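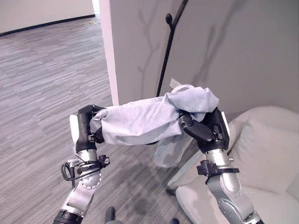 I've been trying to learn to bake rye bread since August and my starter, Kingi, has finally stopped sulking. I know, I know, everyone got over naming their starters years ago. I was late to the party and I intend to enjoy it!

My first loaves were bricks. I used the recipe on the back of the Rusto flour bag, which wants 17 hours in the fridge, and I kept chickening out and baking early. Then I moved the jar to the shelf over the boiler and everything got livelier – a bit too lively one night, and I was scraping goo off the cereal boxes at breakfast. 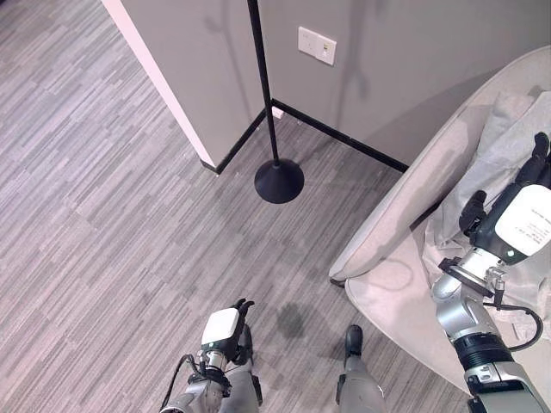 *Gray stripes on the carpet, pale gray walls.*

Anyway, the caraway question. My family is split on it. I grew up in Renduneck, where the bakery put so many seeds in the rye that you'd be picking them out of your teeth on the bus home, and to me that's just what bread tastes like. My other half thinks it tastes like medicine. So now I make 2 loaves at a time, one seeded and one plain, and I mark the seeded one with a big slash down the middle (the plain one gets a cross).
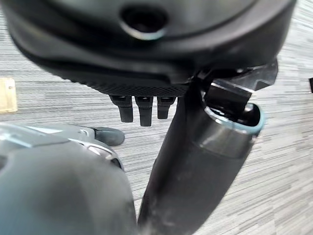
*Matte black, with a crosshatched band.*

What I'd love to figure out next is the crust. Mine comes out chewy, and I want the kind that crackles when you squeeze it. I've tried a tray of hot water under the loaf for the first 5 minutes, and I think it needs longer. If you've cracked this with an ordinary oven, please tell me in the comments. I have half a bag of flour left and no plans this weekend.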